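Altov Shared Workshop
Periodic Inspection Checklist: Bench-Mounted Robot Arm and Gripper
Station: Bench 4
Project: Bultero (chess piece sorting and board setup)
Date of inspection: 28 August 2025
Inspector: Hannelore Diekmann
Project lead: Stela Pîrvu
Second signatory: Hubert Tokarz

Ratings: S = satisfactory; A = acceptable with comment; C = correction required before unattended operation; N = not inspected.

Section A. Work surface and surroundings

A1. Bench top level and stable under full arm extension. S
A2. Arm base bolts tight and marked with witness paint. S
Comment: One mark has faded and is to be repainted at the next service.
A3. Work surface clear of scraps and loose material. C
Comment: Small white fragments and specks lie on the gray table top, including in the space between the gripper fingers. The surface is to be wiped down before each session. Compressed air is not permitted at this bench.
A4. Bins and trays placed inside the taught area and seated flat. A
Comment: The pink bin is set at an angle to the green tray. The members state that the program does not depend on bin angle. Outline tape is requested for both containers so that their positions can be restored after cleaning.
A5. Bins free of foreign objects. C
Comment: A thin white stick-like item stands in the pink bin, and there are small dark red marks and a gray smudge on the floor of the bin. Remove the item and clean the bin. The wooden pieces in the green tray are acceptable.
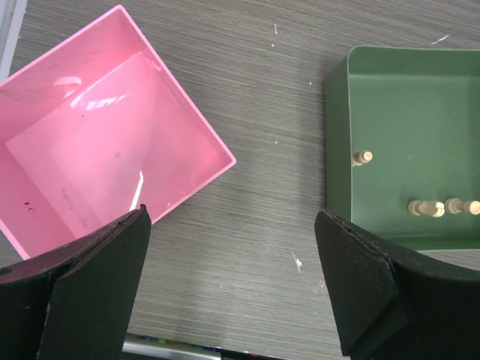 Section B. Gripper

B1. Fingers secure on their mounts, no play by hand with power off. S
B2. Finger surfaces intact. C
Comment: Both black fingers show wear. The left finger has a scuffed, torn patch with lighter gray material exposed. The right finger is abraded along its inner edge. Both are to be replaced as a pair. Ms. Pîrvu confirmed that a spare set is held in drawer 18.
B3. Fingers open fully on command and remain open when the program is paused. S
B4. Closing force set to the workshop limit for light objects. A
Comment: The setting is correct but is stored only on Ms. Pîrvu's own computer. A printed copy is to be kept in the station binder.
B5. Wrist camera cable restrained and free of the wrist joint through full rotation. S

Section C. Handling area and workpieces

C1. Chess mat flat and edges not lifting. S
C2. Mat fixed against movement. A
Comment: The members position the mat by eye. Two corner stops are recommended. The coordinate letters on the border may be used as the reference when the stops are fitted.
C3. Workpieces free of splinters and sharp edges. S
C4. Fallen workpieces can be cleared without reaching past the fingers under power. C
Comment: Several pieces lie on their sides on the two rows nearest the lettered border, and one overhangs the edge of the board. The present habit of setting pieces upright by hand during a pause is not acceptable. The arm must be parked and the enable switch turned off first. This applies to all members, including those holding the advanced sign-off.
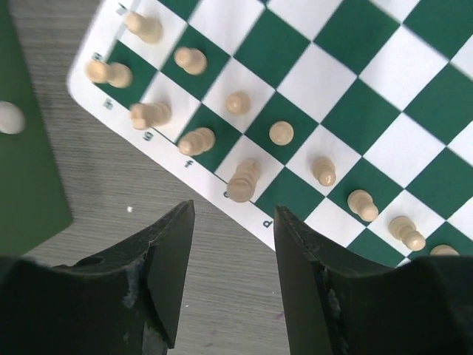
Item C4. Standing and fallen pieces along the lettered border, gripper fingers open.

C5. Approach height above the bin rim set and recorded. A
Comment: Yolanda Vidal recorded the clearance for the green bin but omitted the white fitting on its right rim. The fitting projects past the rim over the table, and a low sideways move could strike it. The recorded path is to be raised on that side or the bin turned so that the fitting faces away from the arm.

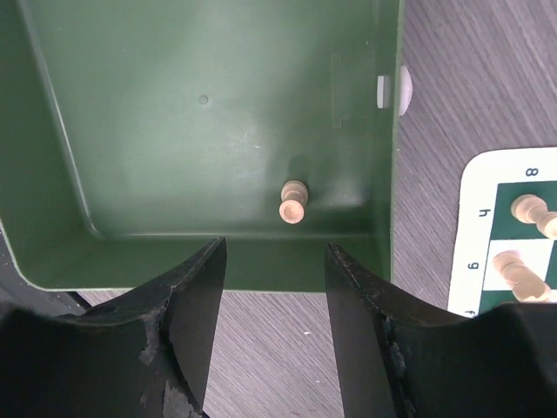 The same correction applies to any replacement bin with a projecting clip or knob. Members who change a container are to repeat the slow-speed path check and initial the log sheet before returning to normal speed.

Section D. Stops, power and supervision

D1. Emergency stop within reach of the operator's seat. S
D2. Emergency stop tested with arm in motion. S
Comment: Tested by Mr. Tokarz, witnessed by the inspector.
D3. Power supply label legible, asset number 113 present. S
D4. Arm does not resume motion when power is restored. S
D5. Operators listed on the station card. A
Comment: Berenice Meléndez has completed the induction but does not appear on the card. Add her name.
D6. Overnight operation. N
Comment: Not requested for this station.

Outcome

Attended operation may continue once items A3 and A5 are closed. Unattended operation is suspended until items B2 and C4 are also closed and countersigned. Items rated A are to be closed by the next periodic inspection. Form 13 (Notice of Correction) has been left in the station binder.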